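Skelell: bodegones de fruta sobre paño oscuro
LÉEME, revisión de mayo
Mantiene: Segundo Londoño

Qué contiene
2000 fotos de fruta puesta encima de una mesa con un paño gris. Quien busque emociones fuertes puede cerrar el archivo ya. La manzana roja y amarilla sale en las dos muestras que siguen; el plato blanco, en las dos también.

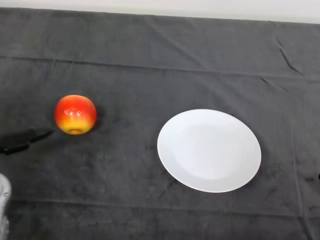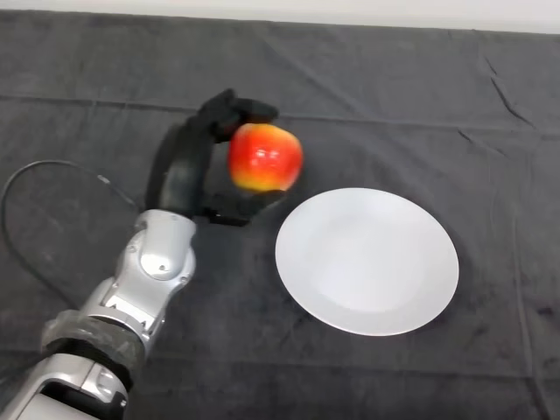

Atrezo
Fruta: una pieza cada vez. El frutero de tres pisos se quedó en el armario.
Paño: gris carbón. Se probó uno de color crema y parecía el mantel de una comunión.
Plato: redondo, blanco, sin dibujo. Los de flores están en la carpeta birkico, 132 fotos que conservo por cariño.

Carpetas
ngata/ fruta sola sobre el paño
wokville/ fruta y plato
descartes/ 235 fotos desenfocadas, por si alguien estudia la niebla

Problemas conocidos
El paño coge pelusa con solo mirarlo. Se cepilla por las mañanas y por las tardes ya da igual.
Los brillos en la piel de la manzana no se han retocado. Si molestan, hay peras.
43 etiquetas dicen "mansana". Corregidas en la próxima versión, igual que en la anterior.

Uso
Libre para clases, pruebas de color y láminas de cocina. Se agradece citar el nombre del conjunto, con las dos eles.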